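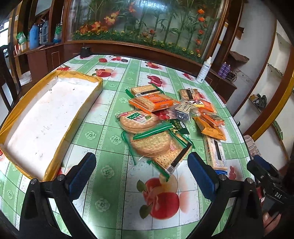 **Figure 3.** Pile of packaged crackers and biscuits on the round table, with the open cardboard tray to the left.

## 4. The Pile and the Tray

### 4.1 Setting and materials

The household sessions reported in this section were held in Fletcombe and followed the protocol set out in Section 3. Each session began with the snacks of one household brought together on a single table. Participants were then asked to put them away in whatever order they chose, using a shallow container supplied from the same household. The container was in most cases the lower half of a carton that had once held other goods. Figure 3 gives a typical arrangement: a rectangular tray with a white interior and yellow-gold tape along its rim takes up a large part of the left half of the table, and the packs lie together in the center.

No attempt was made to standardize the table or its covering. An earlier pilot by Vasiliauskas and Tsang had used a plain gray surface, and participants described the task afterward as a test. When the sessions moved to family tables with the family's own cloths, the same participants spoke about it as tidying. The cloth in Figures 3 and 4, with its green and white grid and printed red fruit, was therefore left in place. A patterned cloth does have a cost. Clear wrappers take on the colors beneath them, and the coders found the edge of a transparent pack harder to trace over printed fruit than over a white square. Coding rules for such cases are given in Appendix B.

Across all sessions, 767 packs were entered in the register. Of these, 700 were retained for analysis. The remainder were excluded for one of the following causes:

- the pack had been opened before the session began;
- the contents could not be agreed upon by 2 coders working separately;
- the pack was removed from the table by a member of the household and eaten.

### 4.2 What a wrapper tells the person sorting

Packs were classified first by how much of the food could be seen and only then by type of food. The order matters. In interviews, participants named a pack by its contents when the contents were visible and by its color when they were not. Crackers in clear film were "the square ones" or "the ones with holes." Opaque packs were "the green bag" or "the orange one," even among participants who ate from them daily and knew the product by name.

The pile in Figure 3 contains both kinds. A clear-wrapped pack of square crackers with green crimped ends lies at the top, and an orange-labeled pack of square crackers overlaps it on the diagonal. Large round golden biscuits can be seen in a pack whose green-and-white label carries the name "XianCon" in a cursive script. A beige paper sachet with dark Chinese calligraphy shows nothing of what it holds. Between these two conditions sits a group that gave the coders some trouble, namely translucent bags with dark contents. The bag of dark round items in Figure 3 was entered as *partly visible*, and Lui proposed that this label be kept for any pack whose contents had a discernible shape but no certain identity.

Labels on clear packs were often narrow. A strip running the length of the wrapper leaves most of the food exposed and gives the sorter two sources of information at once, the cracker and the print. It also gives the pack a direction. Participants tended to turn such packs so that the strips lay parallel, although the instructions said nothing on the matter. Esposito, who coded the first 300 packs, noted this tendency under "incidental alignment" and the category was later adopted for the full set.

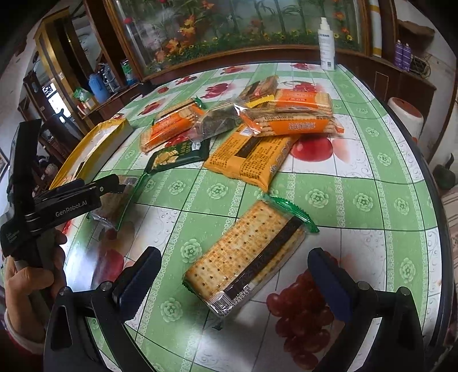

**Figure 4.** Clear-wrapped soda crackers with a dark brown label strip, in front of the central pile.

The pack in the foreground of Figure 4 is of the strip-labeled kind. Its pale golden crackers are rectangular, with rows of small docking holes, and they form a stack inside the film. The wrapper is closed by a crimped seal at each end, and a barcode is printed at the nearer one. Crimped ends proved important to the question of storage. They add length to a pack without adding food, and they bend. A participant who measured by eye against the stack of crackers would judge that the pack fit across the tray. One who measured against the seals would judge that it did not, and would set it lengthwise.

### 4.3 Grouping on the table

Participants differed in whether they grouped packs before any were put away. Those who did so – Westerberg calls them "table sorters" in the session notes – moved like packs together on the cloth and filled the tray afterward. The others took packs from the pile one at a time and let the groups form inside the tray. Both approaches led to trays that their owners called tidy. They differed in the treatment of odd items, meaning packs that shared neither shape nor food with anything else on the table.

Long boxes were the most frequent odd items. The yellow box with a clear window at the left of Figure 4 is one such case. A box of this form holds its shape, and it can serve as a divider between softer packs if it is placed early. Placed late, it has to lie across whatever is already in the tray. Table sorters more often set boxes apart at the edge of the table and came back to them. Tray sorters more often handled them when they happened to reach them.

Orange-labeled cracker packs, several of which appear in Figure 4, raised the opposite difficulty. Repeated packs are simple to group, and participants seldom hesitated over them. They did, however, disagree over whether all packs of one kind should be stored together or whether one should be kept near the top for ready use. Several households already had a settled habit, and in two of them the habit differed between the adult who bought the snacks and the adult who put them away.

### 4.4 Limits of the register

The register records a pack's outer appearance and its place in the final arrangement. It does not record weight, price or date of purchase. Text in Chinese was transcribed by Lui and Tsang when it was legible and left blank when it was creased or covered by another pack. Packs tucked beneath others, such as the dark green packet in Figure 3, were described only after they had been lifted clear, and their first position was coded as *covered* without further detail.

A second limit concerns the tray. Cartons reused from other goods vary in depth and in the stiffness of their sides, and these properties were noted in words only. The Tretuvus sessions, held in March and reported in Section 5, used a measured tray throughout and permit a closer comparison of how packs were laid within it.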